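Barbridge Arm Kits Called Back for Repair After Clamp Slips at Evening Class

We use cookies to remember your settings and to count visits to our pages. By staying on this site you agree to their use. Accept | Manage choices

People who have been coming to the open bench nights at the Jistness workshop will know the little gray arms well by now, and many of them have grown rather fond of them. So it was sad news for a lot of our readers when the workshop asked everybody to stop using them for the time being, after one of them came down when it should have stayed up. 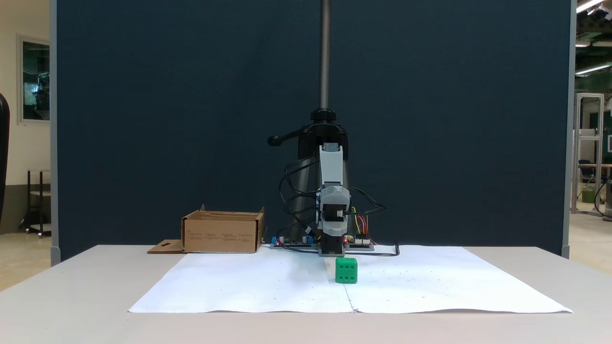
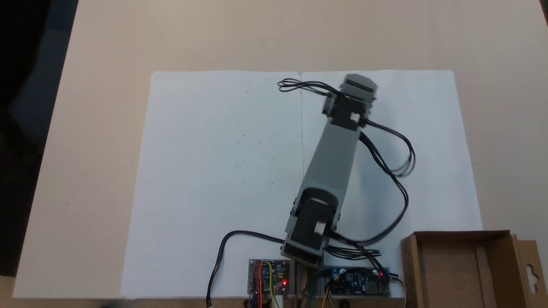 The small gray arm at work over its paper sheets.

BARBRIDGE, Apr 8, 2025 — A fault in the clamp that holds a popular tabletop robot arm to its post has led the Jistness workshop to set its arms aside and ask local owners to bring theirs in for a repair, free of charge.

The trouble came up during a beginners' evening last week, when a class was practicing with the Prillell, a kit arm that is sold by the small local firm Hemmin and put together at home or in class. One of the students had asked the arm to reach down to the table, pick up a die and put it down again a short way off, the sort of job these classes usually begin with. Partway through the reach the collar let go of the post, and the whole arm slid down until the gripper met the table with a bang that people heard in the next room.

Thankfully no one was badly hurt. The student, who had a hand near the gripper at the time, came away with a pinched finger and a bruise, and was back at the bench after a cup of tea and a bag of frozen peas from the kitchen. The gripper lost one of its fingertips, and there is now a dent in the tabletop that the regulars have already drawn a circle around in pencil.

Asabe Akande was teaching that night, and she told us she had first thought somebody had dropped a toolbox.

"I had my back turned, helping someone with their wiring, and then there was this awful crack," she said. "My first worry was fingers, of course. These are light machines and we do get used to them, maybe too used to them. You lean in to look at something and you forget that there is a motor right there by your nose."

What made matters worse, she said, was that the arm didn't know it had fallen. The motors went on trying to finish the move, pushing the gripper into the table, until she reached over and pulled the plug. The program has a stop key, but the student couldn't find it in the rush — and Akande was quick to say she would not have found it either with everyone shouting helpful things at once.

The workshop looked over all five of its arms the next morning and found that two had collars that could be turned by hand even with the lever pulled tight. Shiuli Chowdhury, who looks after orders and repairs at Hemmin, came by the same afternoon and took both of them away with her in the back of her car. She believes the cause is a batch of clamp inserts that came out slightly too wide, so that the lever feels firm when you tighten it but the grip on the post is poor, and gets poorer each time the arm is moved up or down.

"It feels tight, and that is the part that bothers me," Chowdhury said. "You would do everything right, just as it says in the booklet, and still have an arm that can slip on you. We should have caught it before it went out, and I'm very sorry that somebody's finger had to catch it for us."

Hemmin has sold 935 of the kits since it began taking orders in December, many of them to schools and clubs but a good number to families too. The firm doesn't yet know how many have the bad insert, so it is writing to every buyer and would like all of them checked. The new part is a simple ring that takes a few minutes to fit, and owners who would like to do the job themselves can have one mailed to them along with a printed sheet.

Until an arm has been checked, Chowdhury asks that it be lowered all the way and left unplugged. She also suggests a second look for anyone who has already been using theirs without trouble: with the power off, tighten the lever, then try to twist the collar with one hand while holding the arm with the other. If it moves at all, even a little, please don't use it.

There is one more change on the way. A new version of the program will cut power to the motors whenever they push hard against something for longer than they should, and it will put the stop command on the space bar, where even a flustered person can hit it. Akande has been trying it at home and is pleased so far, though she says it now stops a bit too easily when the gripper closes on something solid, and that will need some more work.

Bench nights at Jistness are going ahead in the meantime, with soldering and simple circuits in place of the arms. Owners can drop their kits off at the front desk any afternoon, and are asked to please put their name on the box. As for the student with the sore finger, Akande tells us she has signed up for the next course as well.

Recent stories
Barbridge library extends its Saturday hours
Footbridge repairs to go on a little longer than planned
Repair morning finds new homes for old radios
School greenhouse gets its roof back after winter storm
Letters: your thoughts on the bus timetable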